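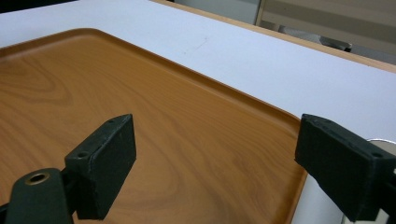 How long does a background check for a border guard job take these days? Mine ran from April 2018 until the second week of September, and the recruiter told me that was on the quick side.

I promised a few of you I'd write this up, so get comfortable – I do go on a bit! The opening was at the Lakero crossing, and the notice said 2,454 people had put in for it. After the written test there were 1,759 of us left, which felt like an awful lot of folks to be up against.

The fitness day was at the Gallardo training grounds. Two runs, one in the morning and one after lunch with a pack on, and let me tell you, go easy on lunch. The instructors were strict but kind, and one of them walked the last stretch with a girl who'd turned her ankle (she finished!).

Then comes the waiting. They call your old bosses, your landlord, your neighbors. My aunt in Ustach got a phone call and kept the poor man on the line for around 2 hours telling him about my school plays.

If you're filling out the forms now, write down every address you've ever had, even the summer rentals. I left one off and it cost me weeks of back and forth.

A few of you asked about postings. You can list a preference, and I put Gramari so I'd be near my folks, but they send you where they're short. I got Lakero after all – nights, mostly, and a very decent bunch on my shift. Send me your questions and I'll get to them after I've slept.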